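Wednesday, bench 2, Buvex arm

Carrying on from yesterday's page. Left finger faulted again at 10:40, same as before: gripper commanded closed, stall current trips, controller drops torque on the whole arm and the wrist sags. Caught it by the forearm. It would have gone into the table otherwise.

Before touching anything I pulled the log. The last good grasp was cycle 29 after the morning restart. Cycles before that look normal, with both fingers arriving together. On the one that failed, the left finger moves first, stops short, and the right one keeps travelling until the current limit catches it. So the gripper thinks it is closed on something wide when there is only the switch between the fingers, already well over to one side.

Things ruled out so far:

Cable. Wiggled the wrist connector through its full range with the gripper idling, no dropouts. Swapped it for the spare from the Evport kit anyway. No change.

Firmware. Same version as the arm on bench 1, which doesn't do this. Reflashed it, no change.

Object too hard or too small. Ran the same routine on a foam block and it faulted on cycle 4, so the switch isn't to blame.

Current limit. Was set at 800 mA. Put it up to 1000 for one run to see whether the finger would push through. It did push through, with a click I didn't like, then faulted two cycles later. Put it back to 800. Please don't raise it again to get through a session. The limit is doing its job and the gearbox is the cheapest thing it is protecting.

After lunch I set the yellow-capped switch out again, gripper wide open, and stepped the approach by hand from the pendant, stopping above the table before each close. At full open the fingers looked fine to me. The trouble only shows on the way in, and it is worse when the approach is off centre, with the part nearer the left finger.
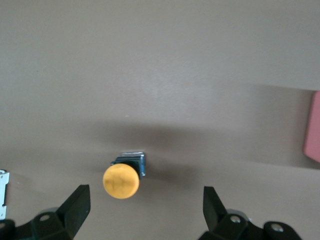
Does the arm have to drop torque everywhere when only the gripper faults?

It doesn't have to, but that is how the Cáceres build of the controller ships. Any joint fault is treated as an arm fault and everything goes limp. There is a setting to hold the other joints on their last position and cut only the gripper, and I think we should use it, with the speed capped and the stop button within reach. Going limp is fine with the arm folded. With it stretched out over the bench, it falls on whatever is under it, hands included.

Took the gripper off at 15:15, supply off at the wall and the arm resting on the foam. The left carriage has play in it that the right one hasn't. You can rock it with a fingernail. One of the screws holding the left rail was barely finger tight and there is grey dust in the track, which I take to be worn rail. My reading is that the carriage tips when it meets the part, jams against the rail, and the linkage carries on loading the other side. That would fit with the off-centre approaches being worse. It doesn't explain why it was fine for most of July, unless the screw has been backing out slowly all that time.

Cleaned the track, nipped the screw up with a drop of threadlock, left it to cure overnight. Have asked Biltby for a replacement rail and carriage. No reply yet.

Until the new part is in:

Arm stays folded when not in use, supply off at the wall.
No unattended runs on bench 2.
Hands out from under the forearm whenever the drives are live, including during stepping.
If it faults, support the forearm before clearing the error. It jumps slightly when torque comes back.

Tomorrow: refit gripper, check play again cold, then the foam block at low speed, centred first and then offset to the left. Change the fault setting before any of that. Also check the same screw on bench 1.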